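Tirar marcas de uma mesa de madeira clara

Voltei ao assunto das mesas porque a caixa de comentários do texto sobre tábuas de cozinha encheu-se de perguntas sobre riscos (e eu adoro falar de riscos, aviso já!). Madeira clara é linda, mas denuncia tudo: a esferográfica, a chave pousada à pressa, o fundo do tacho.
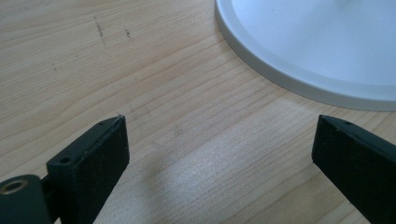
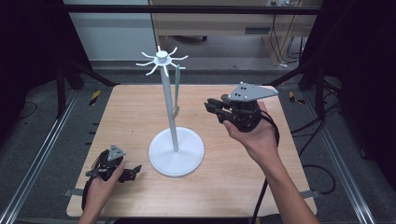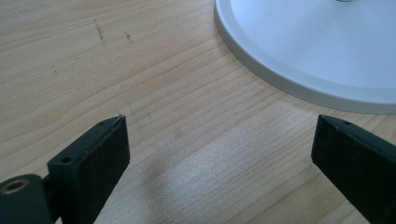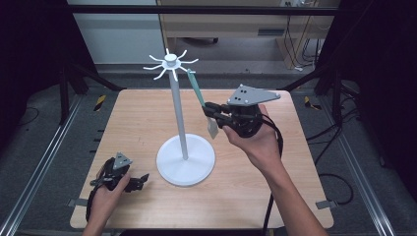 Tampo claro em todas, e na primeira e na terceira veem-se umas marquinhas escuras no veio.

Dos leitores veio logo um aviso: no tampo Kvam de uma leitora, a esponja mágica tirou a tinta da caneta e levou o acabamento atrás, e ela pede que eu escreva isto em letras grandes. Escrevo, sim senhora: A ESPONJA MÁGICA É UMA LIXA. Só ao de leve, e primeiro num canto que ninguém veja.

O que faço cá em casa, então. Começo sempre por um pano de microfibra, água morna e uma gota de detergente da loiça, no sentido do veio. Metade das "manchas" sai logo aí, eram café seco. Se a marca ficar, passo a unha por cima. Prende? É risco. Não prende? É tinta ou sujidade, e vou buscar um cotonete com um bocadinho de álcool, toco na marca e limpo logo com o pano húmido. Nunca deitar o álcool direto no tampo, que em verniz antigo fica uma nódoa baça (perguntem-me como sei...).

Para riscos finos uso o lápis de cera da Vadico, sempre um tom mais claro do que me parece certo. Encho, raspo o excesso com um cartão velho e dou lustro com uma meia de algodão. Em folheado fico por aqui! A folha é fininha e lixar é pedir para chegar ao que está por baixo. Em madeira maciça oleada já se pode ir à lixa, grão fino, 4 passagens leves com a mão, sem máquina, e depois óleo. O meu é o Flinholm, lata pequena, e dou-lhe 48 horas antes de pousar seja o que for. Custa imenso esperar, comemos na sala com o prato nos joelhos.

Ah, e os panos com óleo não vão amachucados para o lixo, que podem aquecer sozinhos e pegar fogo. Abro-os ao ar livre, bem esticados, até ficarem rijos.

As argolas brancas dos copos quentes são outra conversa, fica para setembro.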